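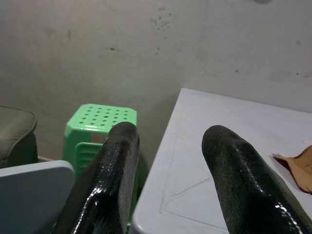

Stella Rashidi has been buying, cleaning and reselling used plastic furniture in Ristport since June. Her stock fills one room behind the old Kleinschmidt bakery, and most of it goes to student apartments and small cafes.

"Stools sell first," she says. "A square one in a bright green will be gone by Thursday. People put a plant on it, or they sit on it to tie their shoes."

She looks for tops with holes in them because they drain after a wash. Ribbed sides are more work. "Dust gets in every slot. I use an old toothbrush and dish soap, then I rinse it and leave it upside down."

White tables are harder to sell. Smudges show up on them right away, and a molded pattern holds dirt along the grooves. Rashidi goes over each groove with a damp cloth wrapped around a wooden stick – no bleach, no scouring pads.

Labels stay on until a piece is sold. "If I peel one off early, I forget where the piece came from. Then I'm guessing at the price."

She has sold 52 pieces so far, and her partner in the business, Irja Pesonen, handles the deliveries. Pesonen would like to move to a larger room before winter. Rashidi is less sure.

"Here I can reach everything," she says. "I'd want a sink in the next place, and a floor that can get wet."

The room is open on Thursday afternoons until six.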